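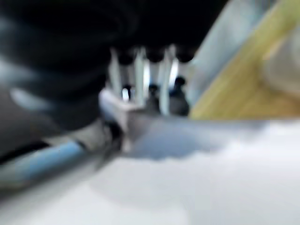
WORKSHOP & BENCH | Interview

Print this page | E-mail this page

Şükran Ekinci looks after the work surfaces at Skandier, where small parts are sorted and put away by hand and by machine. She prefers a pale top. "A light surface shows a shadow, and a shadow tells you where the edge of a part is," she says. "On a dark one you lose small things."

The present tops replaced an older set in November. Ekinci compared samples from Visitz and Britar, wiping each one 573 times with the same cloth and the same cleaner. The Britar sample kept its finish. The other went dull at the corners -- "not badly, but enough to see under a lamp".

Round parts cause most of the work. "A cylinder will roll if the table is out of level," she says. "We check the level first and blame the part second." The legs are adjusted with a long spirit level, and the reading is written down at each end.

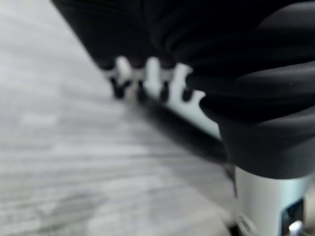 Grit is the other matter. Ekinci has the tops wiped along their length every 60 minutes, with a dry cloth first and a damp one after. "If you start damp you drag the dirt about, and then you have scratches." Her log of wipes and level checks now has over 3,842 entries, all in pencil.

Contact us | © Espinoza Trade Pages | Back to top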